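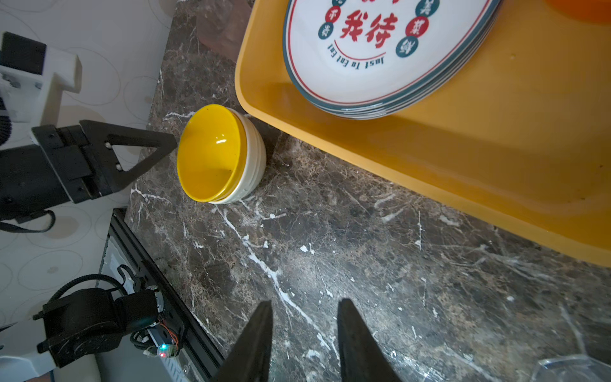
Last changed: October, 21:40

Ticket: Season tokens missing after exchange
Game: Jetumik, season mode
Status: Solved for my account, still open for guest profiles
Opened by: Frøydis Midtbø

Problem

I play the season mode in Jetumik and I collect the Harvest tokens from the daily matches. When I had 3000 points I exchanged them in the Wirholm shop for two player packs. The points went away from my balance, but the packs did not come into my collection. The shop showed the text "Exchange complete" and then the menu went back to the start page.

I have looked in the collection, in the mailbox and in the list of unopened items. I have also looked under the filter "Locked", where a pack sometimes goes if the squad is full. The packs were not in any of these places.

My setup

Console version, newest update installed. Wired connection. One main profile and one guest profile on the same console. The guest profile is used for local matches only. Cloud saving is on for the main profile and off for the guest.

What I tried first

Restarted the game. No change.

Restarted the console and waited until it was fully off before I started it again. No change.

Logged out of the game account and in again. The points balance was shown as 3000 for a few seconds, then it went to zero. I mention this because it was the same each time I logged in.

Cleared the local cache from the settings menu (Settings, Storage, Temporary data). The menu became slower the first time it loaded, but the packs were still missing.

Reply from support, 14:15

Thank you for the clear report. Please tell us if the exchange was made while a season match was paused in the background. Please also open the page "Exchange history" and write to us the status that stands next to the exchange. Do not exchange more points until we answer.

My answer, 18:30

Yes, a match was paused. I was playing at the Piątek stadium and went to the shop from the pause menu. I did not know that this could matter, as the shop button is there and it is not gray.

In the exchange history there is one line for each pack. The status is "Held" on both. Under the status there is a small text that says "Waiting for match result". The paused match was closed when I restarted the game, so I think it never got a result.

Reply from support, 19:05

This agrees with what we see on our side. When an exchange is made from the pause menu, the items are held until the match is finished. If the match is closed without a result, the hold is not removed by itself. Please do the following in this order:

1. Start the game with the main profile only. Sign out the guest profile before this.
2. Go to Season, then Match log. The unfinished match should be on top with the mark "Interrupted".
3. Choose "Forfeit". You will get a loss in the season table.
4. Wait on the match log page until the mark is changed. This can take up to 3 minutes.
5. Go to the collection and refresh it.

My answer, 20:20

I followed the steps. On the first try, step 3 gave the message "Profile in use". I had signed out the guest in the game but not on the console itself. After I signed out in both places, it was possible to choose Forfeit.

The mark changed to "Closed" and the two packs came into the list of unopened items – not into the mailbox, where I was first looking. I opened one of them and it works as normal. I got a defender from Cillside that I already had, but that is a different problem.

The loss in the table is correct, and I do not ask for it to be removed.

Still open

The guest profile also shows an interrupted match in its log, but there the Forfeit button is missing. It has no held items, so I do not lose anything by it. Still, the red number on the Season menu does not go away – it stays also after clearing the temporary data. Support has asked me to leave the guest profile as it is and not delete it while they look at the log.

I would also like to request that the shop shows a warning when it is opened from the pause menu. Support has sent this on as a separate request.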